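Reading Aloud to Young Children
Handout for session 10, Nov 29, 2018
Amovdale evening course for nursery and primary assistants, room 22

1. Where we stopped last time

In the last session we spoke about how to choose a picture book for a group. We did not finish the part about length, so I repeat it shortly. A book with much text on each page can be a very good book for one child on the sofa and a difficult one for a whole class. Count the seconds between two page turns when you read at your normal speed. If you need more than half a minute for most of the pages, the children at the back will begin to look for something else to do. You may leave out sentences, but decide which ones before you sit down. When you shorten a text while reading it, you can hear it in the voice.

2. Preparing the book

Read the whole book aloud once, alone, standing up. Many students read it only silently and then meet the hard places for the first time in front of the children. Mark these in pencil on a copy or on a small piece of paper:
— names which you are not sure how to say
— the places where another person begins to speak
— every page where the picture tells something that the words do not say

The third point is the most important for today. In a good picture book the text is often not complete without the picture. The words say that the hen went for a quiet walk, and the child sees the fox. If you turn the page at the same moment as you finish the sentence, the child has had no time to see the fox. Stay on the page. Two slow breaths are usually enough, although they will feel very long to you.

3. Holding the book

There are two usual ways. In the first, you hold the book at the side of your face, open all the time, and you read with your head a little turned. In the second, you read the page to yourself, turn the book round and tell the text from memory. I prefer the first for children under five. The second breaks the connection between the words and the picture, and the small ones start to ask "what is it, what is it" before you have turned the book.

Hold it from below, with the thumb in the middle fold. A hand that holds from above covers part of the picture. Move the book slowly from left to right, only once for each page. If it swings all the time, the children follow the movement and lose the story.

Check the light too. Shiny paper under a ceiling lamp becomes white for those who sit low. Sit on the carpet yourself for a moment, at the height of a child, and ask a colleague to hold the book for you.

4. The voice

You do not have to be an actor. Some of you told me that you feel ashamed to make voices, and it is not necessary. It is more useful to change the speed than to change the voice. Slower before a surprise, a little quicker in a list, and a clear stop before the page turn. If you do make voices, make few of them, and keep them the same until the end. Children of four notice at once when the bear has become the grandmother.

For those of us who have English as a second language: the accent is not a problem. The stress in the sentence can be. Say the sentence to yourself and listen which word is the strongest. "She put the cake on the CHAIR" is another story than "SHE put the cake on the chair".

5. Questions during the reading

The older books for teachers advise to ask many questions. I advise two in one reading, not more, and neither of them on the first three pages. The first reading belongs to the story. On the second or third day you can stop more often, because the children already know what comes and they like to show it.

Better questions begin with "I wonder". "I wonder why he is hiding the boot" gives a shy child the possibility to think without having to answer. A question with only one right answer ("What colour is the boot?") gives the word always to the same few.

If a child interrupts, look first if the remark belongs to the page. When it does, repeat it with a few words and go on. When it does not, put your hand flat on the page and say that you would like to hear it after the end. Then you must really ask for it after the end.

6. Books for practice

The box from Brisarum stays in our room until May. It contains 102 titles, and you may borrow two at a time. Please write your name in the list. The folding books by Trandetti are in the lower part; they are beautiful, but the paper tears easily, and I ask you to use them only with small groups. The Tiongson reader with the short rhymes is for reference and does not leave the room.

7. For the next session

Choose one book and prepare it as in part 2. You will read four pages of it to the rest of us, not the whole book. Bring your pencil marks with you, also if they are untidy. I would like to see where you planned to wait. Please write down as well one place where you would leave out a sentence, and which words you would keep. We begin with those who did not read last time. 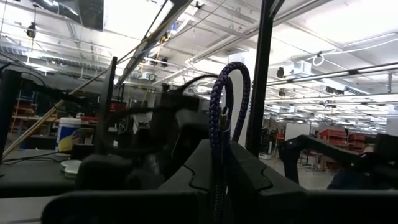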